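Laundry and Linens in Juline House: Frequently Asked Questions
Resident Services
Last revised November 19, 2023

Who may use the washing machines?
The machines are provided for residents of Juline House and for registered overnight guests. Residents of the Kerkusex annex have their own laundry room and should use it, except during a closure announced by Resident Services.

Why are there washing machines in some bedrooms?
Ground-floor rooms were converted from service space in August, and the water connections were left in place. Residents assigned to these rooms receive a reduced monthly rate. The machines in a bedroom are for the use of that room's occupants only. Other residents may not ask to be let in to use them.

May I keep things on top of a machine?
Small laundry items may be left there between loads. Boxes and packing material should be taken down before a wash is started and may be stored in the basement at no charge. Please ask at the front desk for a storage tag. 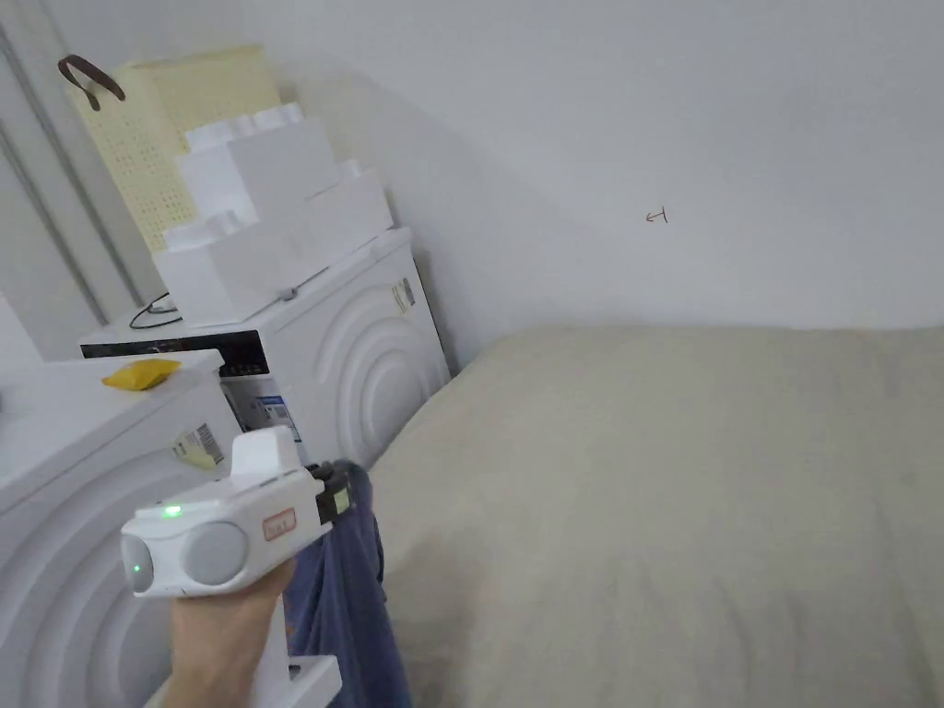
Residents who share a room are expected to agree on washing times between themselves. Where agreement cannot be reached, Resident Services will set a schedule for the room. Machines should not be run between 10 p.m. and 7 a.m.

How much detergent should I use?
Follow the directions on the detergent package for a front-loading machine. Bleach may be used on white towels. It may not be used on sheets supplied by the house.

How often are sheets changed?
House sheets are exchanged every two weeks. Strip the bed, fold the used set, and bring it to the linen window. Each resident may hold up to three sets at one time. The house laundered 3,105 sheets in the last fiscal year, and late returns delay the exchange for everyone on the list.

I have my own bedding. Do I still need to take part?
No. Some 163 residents currently use their own bedding. Complete the linen waiver, available at the front desk, and return any house sheets already issued to you.

What should I do if a machine leaks or will not drain?
Turn the machine off, close the water valve, and call the maintenance line. Do not force the door. Report the problem even if it clears up on the next cycle. Repairs are normally scheduled within three business days.

Whom do I contact about lost items or charges?
Lost clothing and towels: Pin-yu Hsiao, Linen Office.
Room rates and laundry charges: Zübeyde Uysal, Resident Accounts.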